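# Kitchen and laundry room: common questions

Last updated 2021-07-04

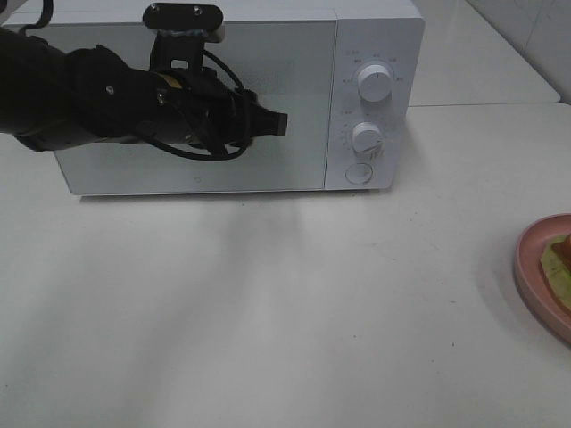
*Two-knob microwave with a round door-release button.*

These are the questions tenants at Senico House send us most often. If yours isn't covered, write to the house office or leave a note in the box by the post shelves.

## Kitchens

**Which kitchen can I use?**

You can use any of them, but your cupboard and fridge shelf are on your own floor. The number on your cupboard matches your room number.

**How do I set the microwave?**

Put the food in, shut the door, choose the power with one knob and the time with the other. The markings are small, so take a moment to read them. Press the round button to open the door. Turn the timer back to zero if you take your food out early.

**Can I bring my own microwave or kettle?**

Kettles are fine in rooms. Microwaves, hot plates, toasters and rice cookers are not allowed in rooms. If you already own a microwave, the office can store it until you move out.

**What happens to food left in the fridge?**

Fridges are cleared on the first working day of each month. Anything without a name on it goes, as does anything past its date. Labels and a pen are in the top drawer on every floor. Freezers are cleared twice a year, and the next one is in August.

**Who cleans the kitchens?**

Floors, sinks and bins are done by Rumen, our cleaning contractor. Hobs, ovens and microwaves are wiped by whoever used them last. Rumen does not wash up — pans left in the sink are put in a crate under the counter and kept there for 3 days.

**The smoke alarm goes off when I fry. What should I do?**

Use the extractor, open the window and keep the door to the corridor shut. Never cover the alarm. There is a charge of £138 if an alarm is found covered or taken down.

## Laundry

**Where are the machines?**

In the basement, past the bike store. Your front door fob opens the laundry room.

**How do I pay?**

With a Galtico card, which you can get from the office for a £2 deposit. Top it up at the machine on the wall. Unused credit is paid back when you leave.

**A machine took my money and didn't start.**

Send us the machine number and the time. We pass refunds on to Galtico and they put the credit back on your card, usually within a week.

**Can I dry clothes in my room?**

Yes, on a rack with the window open a little. Please don't hang anything over the heaters.

## Repairs

**How do I report a fault?**

Email the office with the floor, the room and what is wrong. Kamrul Wanigasekara deals with repairs in the Jayasinghe wing and the main building. For a leak or a loss of power, ring the emergency number on the back of your door instead.

**Do I pay for damage in a shared kitchen?**

Only if we know who caused it. Normal wear is covered by your rent. Tell us about breakages early, even small ones such as an oven shelf or a fridge drawer — we can often get the part the same week.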